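Maddale Robotics Club – Frequently Asked Questions

Page updated 11/25/25

Who can join?
Anyone aged 15 or over who lives in or near Maddale. You do not need to have built or programmed anything before. Under-18s need a signed form from a parent or guardian, which you can pick up at the front desk.

Where and when do you meet?
Evenings during term time, upstairs in the Drenetti building. Doors open at half past six and we finish at nine. There is a lift at the back, next to the bike racks.

What does it cost?
Membership is £55 a year. Your first two sessions are free. Parts for club projects are paid for out of membership, but if you want to take something home you buy the parts yourself.

What is the club working on this year?
The main project is Siu, our kitchen robot. We are getting it ready for the Gramumix Challenge in March, where each team's robot has to do simple jobs at a worktop. There is a smaller group building line followers, and new members often start there.

What do the kitchen jobs involve?
Picking up fruit from a plate and putting it on a chopping board is the first one. After that come moving a cup, and taking a spoon out of a pot and putting it back. The rules do not allow heat or sharp knives, so the toaster, kettle and oven are only there as things to work around.

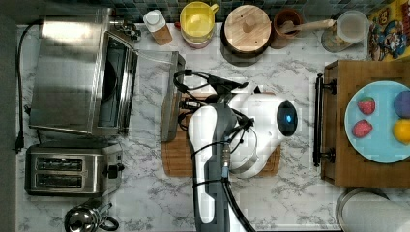 Siu at the practice worktop, with the gripper over the chopping board.

Why is the worktop so full?
The Challenge rules ask for a normal kitchen layout. Siu found an empty worktop fairly easy last year, and we lost most of our points when other objects were added.

Do I need my own laptop?
It helps, but we have 9 to lend out. Please log out and put them back on charge when you leave.

Which programming language do you use?
Python for nearly everything. The motor controllers use a bit of C, and you can ignore that unless you are interested.

Can I drive the robot myself?
Yes, once you have done the safety talk. It takes half an hour and is run at the start of each term – ask if you have missed it. Long hair must be tied back and nobody reaches across the worktop while the arm is powered.

How do I get into the building?
Press the buzzer marked Robotics. Members are given a door code after their second session.

How do I sign up?
Fill in the form on the Join page, or come along and do it on paper. If you are renewing, put your old membership number on the form. It has four digits, for example 2841.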